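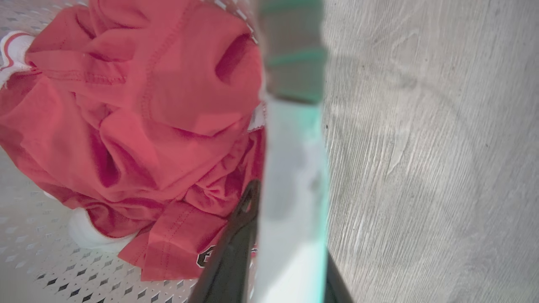 Olanrewaju Nwosu does laundry for a living now, though he rarely touches any of it. He stands at a pair of control handles at Zumorent's workshop in Durndale, and whatever his hands do, two robot arms do a moment later. Every session is recorded. The recordings are what the company wants.

Nwosu started in August, after 14 years repairing washers and dryers. His first week was all towels. Shirts came next, and they were harder.

"A towel has corners," he says. "With a shirt in a pile you pick a fold and hope it's only holding on to one thing."
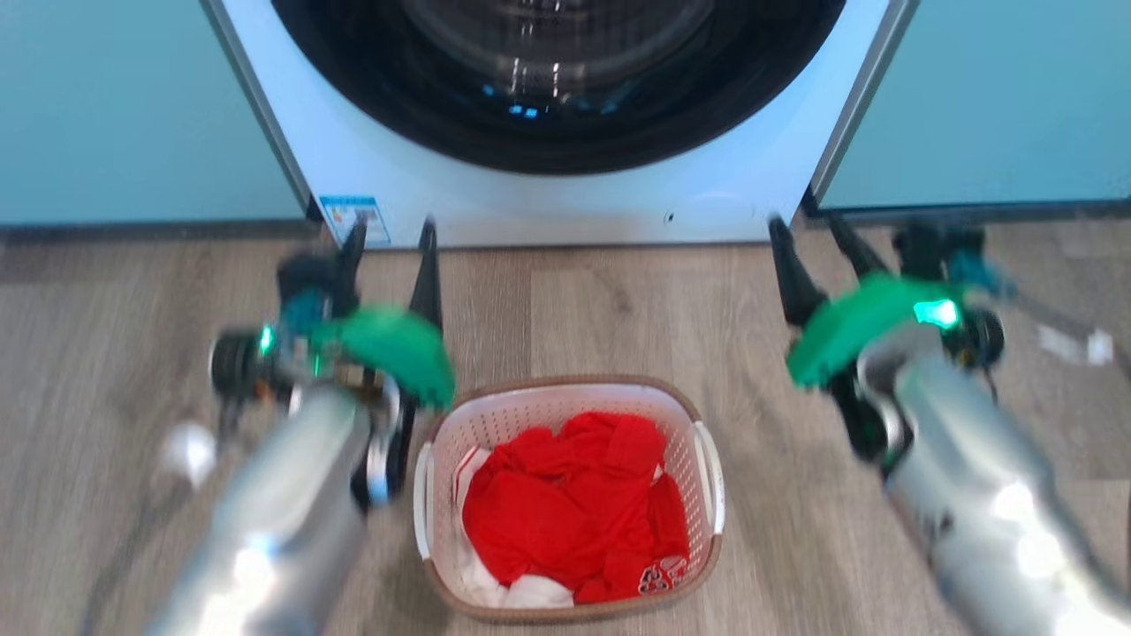
The two arms at the washer, with a basket of laundry between them.

Zumorent asks its operators for 300 clean runs of each task before it trains on any of them. A run that ends with a sock on the floor gets kept too, in a separate folder. Nwosu logged 73 runs on his best day — about 50 is more usual — and his shoulders were sore the next morning.

He has learned to slow down. Early on he moved the way he would at home, quick and a little careless, and the trained arms copied that, snatching at sleeves. Now he pauses before each grip. The software picked up the pause as well, and the team is still deciding whether to trim it.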